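Sustthorpe Portrait Archive: progress report to the Marchal Fund
Period: October to date
March 15, 2022
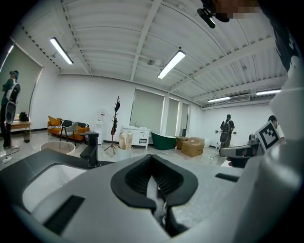

Counter with inset basin and black tap.

Dear Blandine Coste,

You asked for something shorter than last time. I have taken this to heart, and have also taken out the appendix on paper thickness, which I am told only I enjoyed.

The archive sets out to catalogue and scan the political cartoons and caricatures drawn for the Flurgate weekly papers, and to put a plain account beside each one of who is being made fun of and why. When we applied, we thought the second half would be the easy part. Heads of state have proved simple enough. Anyone with a chin is recognisable sixty years on. The trouble lies with the councillors, harbour board members and deputy ministers who were household names for one summer and were drawn mainly as various kinds of poultry.

Where we have got to

Of the 1250 drawings in the collection, 714 are now scanned and entered in the catalogue. Capucine Maillard has done most of the scanning and would like it recorded that the large folders are still to come. The collection arrived in the order in which it fell off a shelf, so we began with whatever was on top.

Biographical notes have been written for 100 sitters. Each gives the offices held, the party or parties (one man managed four), and the quarrel behind the drawing where we can trace it. Évan Baudry checks these against the council minutes, and has sent back a good many of mine with the word "really?" in the margin. He was usually right.

There are 18 faces we cannot name at all. One of them appears in drawing after drawing, always carrying an umbrella and always blamed for something. We have asked the readers of the Trastness newsletter and received three confident answers, all different - two of them from the same household.

What has slipped

The website was due to open to the public before now. It works, in the sense that it can be searched, but it sorts every knight under S for Sir. Þórey Brynjólfsdóttir is putting this right and has asked me to stop suggesting that we call it a feature.

Permissions are slower than planned. The family of Valeriano Figueroa, who drew for the papers longer than anyone else, are happy for us to use his work but want to read the captions first. I think this is fair. They have already corrected the spelling of a prime minister.

Money

Spending is within the grant under every heading except storage boxes. I underestimated how many boxes a cartoonist can fill, and we have covered the difference from the travel line, as the travel so far has consisted of going to Flurgate and back on the bus. I would like your agreement to leave it that way for the rest of the grant.

Next

The large folders come first, then the remaining biographical notes, beginning with the harbour board. We would also like to show a small selection of the drawings in Trastness library, if the captions are agreed in time and the library can find us a wall. They have offered a pillar.

Please let me know about the travel line when you can. The umbrella man remains open to suggestions.

With good wishes from all of us at Sustthorpe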